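Reparaturtreff in Mondach zieht nach einem Jahr Bilanz

Mondach, Dezember 2022. Der Reparaturtreff in der alten Weberei hat in seinem ersten Jahr 300 Geräte und Möbelstücke angenommen. Davon konnten 206 repariert werden, wie die Leiterin Pacita Dagdag am Abend der Jahresversammlung mitteilte. Am häufigsten wurden Kaffeemaschinen, Lampen und Stühle gebracht, im Juli auch viele Ventilatoren.

Der Treff ist jeden Monat an zwei Nachmittagen geöffnet. Wer etwas bringt, soll nach Möglichkeit bei der Reparatur dabei bleiben und selbst mithelfen.
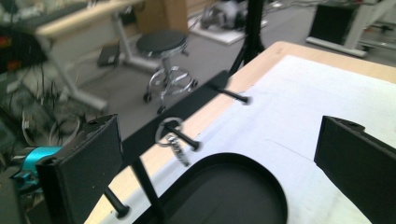
Was kostet eine Reparatur im Treff?

Die Arbeit ist kostenlos, nur Ersatzteile müssen bezahlt werden. Wenn ein Teil mehr als 60 Euro kostet, wird es erst nach Rücksprache mit dem Besitzer bestellt. Eine Spendendose steht am Eingang.

Schwieriger ist nach den Worten von Arnel Dagdag die Suche nach Ersatzteilen. Er betreut die Elektroabteilung und bestellt vieles bei der Firma Koskela, die auch ältere Modelle noch führt. Bei manchen Geräten ist das Gehäuse aber verklebt, und man kann es nicht öffnen, ohne es zu beschädigen. Solche Stücke werden an den Besitzer zurückgegeben oder auf Wunsch zum Wertstoffhof nach Weteck gebracht.
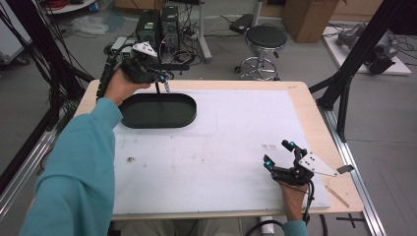 Für das kommende Jahr plant der Treff einen Kurs über die Pflege von Holzmöbeln. An drei Abenden lernen die Teilnehmer, wie man Kratzer ausbessert, Kanten schleift und eine Oberfläche neu ölt. Auch der Schutz der Tischplatte ist ein Thema: Eine große weiße Platte, die auf dem hellen Holz liegt und nur den Rand frei lässt, nimmt Flecken und Schmierspuren auf, die sonst im Holz bleiben würden. Die Gebühr ist noch nicht festgelegt. Anmeldungen nimmt Pacita Dagdag ab sofort während der Öffnungszeiten entgegen.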